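A Morning with the Kitchen Robot Class at Calado
By Despina Theodorakopoulos
August

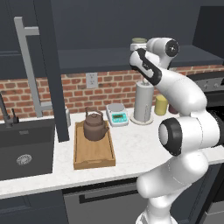 I got to Calado at 8 in the morning, far too early, and the door to the robotics lab was already propped open with a chair. Inside, six students were arguing about a kettle. I knew right then I was going to have a good day.

The summer class at Calado is called Household Arms, and it's open to anyone who has made it through the first programming course. The students spend most of it in simulation, working in a virtual kitchen with a virtual arm, and twice a term they open the lab to visitors. I'd heard about it from a reader (thank you!) and I'd been pestering the school for a spot ever since.

The kitchen they work in is much nicer than mine. It has a brick backsplash, a marble-look counter, dark cabinets, even a paper towel holder. The kettle sits on a wooden tray, and the assignment that week was to pick it up by its arched handle and set it on the stove without knocking anything over. Sounds easy. I said so out loud, and one of the students slid her keyboard over to me with a very polite smile.

Reader, I drove that arm straight through the paper towels.

What I hadn't understood is how much of the work is deciding where the arm should go before it gets anywhere near the thing it wants. The handle on that kettle curves up over the lid, so you'd think coming down from above would be the obvious choice, and half the class did it that way. The other half wanted to come in lower and from the side. Then there's the trip across to the stove, past a scale and a couple of canisters, with an elbow that swings out wide whenever you forget it exists. Two students had drawn the whole path on paper first — arrows, little circles for the joints, a coffee stain — and theirs was the smoothest run I saw all morning.

Grading is done in batches. The program, a homegrown thing called Drultora, shuffles the starting position of the kettle a little each time and runs the student's code 700 times. Everybody's batch goes up on the same big screen, and people wander over to watch each other's failures. There was a lot of groaning and a fair bit of cheering. One run ended with the kettle balanced on the edge of the counter, and the whole room went quiet until it tipped.

After the break (good coffee, stale cookies) we went next door to see Cornico, the club team that grew out of the class. They meet in the evenings and are getting ready for the Dastomari student contest, where the tasks are only announced when you arrive. So they practice on whatever anyone can think up. Somebody called out "weigh something!" while I was there and they were off, three people talking at once, trying to work out how slowly you have to lower an object onto a scale before the reading settles. I could have stayed for hours.

I asked the team whether they missed working with a real arm. Opinions were split. One of them has used the small one in the lab and said the simulator is too forgiving about grip. Another told me she'd never have dared try half her ideas on something that can break, and she's the one who got her approach working from 2 completely different directions, so I took her point.

If you want to go, the next open morning will be listed on the school's notice page. It's free, but you do have to sign up, and the lab holds fewer people than you'd expect. Wear something warm. The air conditioning is fierce. And if somebody offers you the keyboard, take it, even if you're as bad at it as I was.

Comments (4)

marlow_b
My son took this class last year and talked about elbows at dinner for weeks. Glad to see it's still going!

Tin Lizzie
Do you need any programming background to visit, or only to enroll?

Despina
Only to enroll, Tin Lizzie. Visitors can come with none at all, and they're very patient with beginners.

gooseberry44
Side approach, every time. Coming from the top you block your own view of the handle.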